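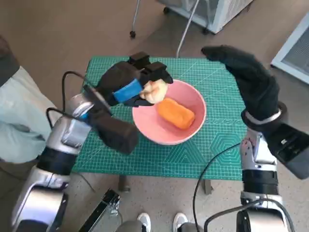
mossgate
Vorkero's second boss is making me want to quit. I'm 17 hours in, and I've put most of my evenings this week into the bridge fight in Zadbridge. The arena is a flat square with ledges you can't climb, laid out in a grid a lot like the white lines on that green cutting mat, and the boss always charges along the lines. I can dodge the first two charges. The third one gets me every time, full health or not. I'm on a spear build with light armor. Is there a trick or do I go level up somewhere?

tinpot_dan
You're rolling too early on the third one. It has a pause built in. Wait until he drops his shoulder, then roll toward him. I died 13 times before I worked that out.

pellwort
Rolling toward him is bad advice with a spear. You end up too close to hit anything. Strafe left and poke him when he stops.

tinpot_dan
He stops for half a second. With light armor you get one poke and then you eat the tail swing. I stand by rolling in.
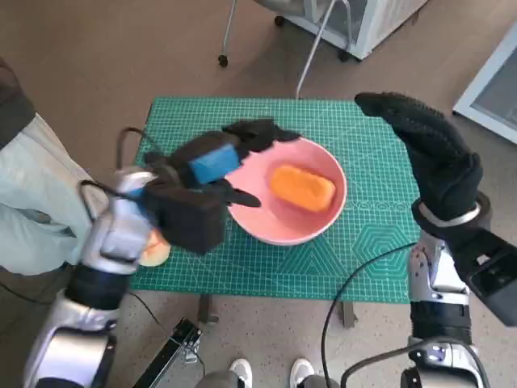
Cor De Graaf
Does the bell in the lower town do anything for this fight?

mossgate
It opens the side gate, so you can get back from the checkpoint faster. The boss doesn't change. Took me most of an evening to find the rope for it.

Cor De Graaf
OK thanks. I skipped it and the walk back is awful.

pellwort
For what it's worth, here is what I did before going in:

1. Sold the old shields in Gwilliam and bought the long spear. It was 2790 coins when I got it.

2. Went back for the ash charm behind the mill. It cuts charge damage a bit. You still can't take the third one at low health.

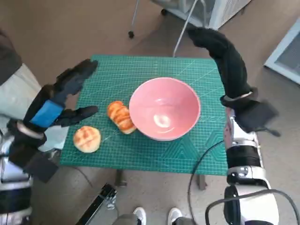
3. Took off the heavy gloves. They push you over the weight limit and your roll gets slow.

mossgate
I still have the heavy gloves on. I never checked the weight screen after picking them up. Will try without them tonight.

tinpot_dan
That's probably most of your problem. I'd still roll in though.

pellwort
And I'd still strafe. Try both and see. The May patch made his turn slower, so some of the older guides are wrong about his left side.

mossgate
Update. Gloves off, got him to under half for the first time, then he did a jump I hadn't seen before and I fell off the bridge. Rolling in worked better for me than strafing, sorry pellwort. I'm going to farm one more level in the quarry and go again.

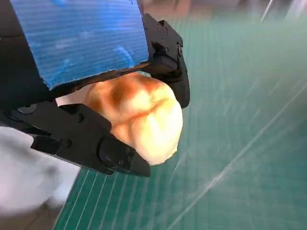 Yvette Vachon
Don't bother with the quarry, the payout there is poor for the time it takes. Go to Fostevia and clear the two archers by the well, then rest and repeat. As for the jump, he only does it if you're standing near the rail. Keep to the middle once he gets to half.

pellwort
He did it to me in the middle too, so I wouldn't count on that.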